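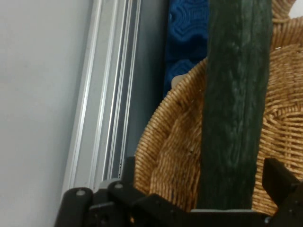
Chapter 9. Buying a Picking Kit

Kit reviews. Read this one before the lab on Monday, it's short.

The Femgate kit ships as two fingers, a wrist camera and a license for the Codia software. Price at time of writing, $2083. Arm not included. Raili Kokkonen tested it for us on produce: cucumbers, a wicker basket, nothing fancy. Long smooth items are a fair test of any two-finger grip. Hold one near the end and the rest of it is all leverage.

Setup took her 56 minutes, most of that cabling. Manual is thin. Spare finger pads, $199 a set, wich is steep.

Terms to know: payload, stroke, grip force, duty cycle. Look for all four on on the spec sheet. If a seller leaves one out, ask.

9.1 Reading the Spec Sheet

Start with payload.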